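Projects > Shared Workshop > Robots > Galleries
Search this site Go
April
Posted by the Skeltulen bench group

Dolon arm: simulator gallery

Dolon is the desktop arm we are building in the shared workshop at Skeltulen. The metal parts are being cut on the mill when we can get time on it, and until they are finished most of the work happens in the simulator. We use Sin for the physics and our own set of scripts, called Vavley, for running the same pick over and over with small changes. The renders on this page come from that work. We have 428 saved runs so far, and we add to them most evenings after 7.

The kitchen counter model was already in our library, so we kept it. The brown marble is useful for testing because the veins confuse our edge finder, and we would like to sort that out before the real arm has to deal with a patterned surface.

Wrist view, looking past the big gray disk to the counter. The bar with the fine teeth is part of the finger assembly. A dark wooden block is at lower right, with a toothed white piece partly in front of it.

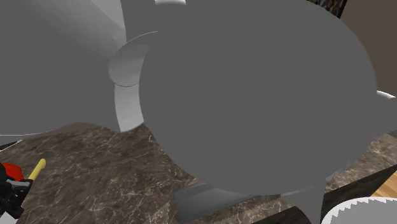 Dana's question from the comments was whether the wrist needs to be that wide, given that a smaller one would leave more room to reach between things. It was a fair point. The width comes from the bearing we already had on the shelf, and changing it would mean redrawing the mount and both cable paths. We may do it on the next version.

Settings for this batch: the controller runs at 800 steps per second and each pick is tried 13 times before we change anything. Finger pressure is set in the Vavley config file and not in Sin – we had it in both places for a while and they disagreed.

Second view, with the black gripper at the tall white block. One finger is close against the lower left side of the block, and the top of a red ball shows at the right.
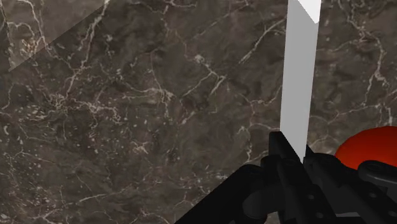 Will the files be shared?
The config files and the arm model will go up once the joint limits have been checked against the real parts. The counter model came with its own license, so you will need to supply your own surface.

Still to do on the build: finish the base plate, print new cable clips, and replace the 5 mm pins in the elbow with something that doesn't work loose. The next gallery will go under the same heading when the base plate is bolted down.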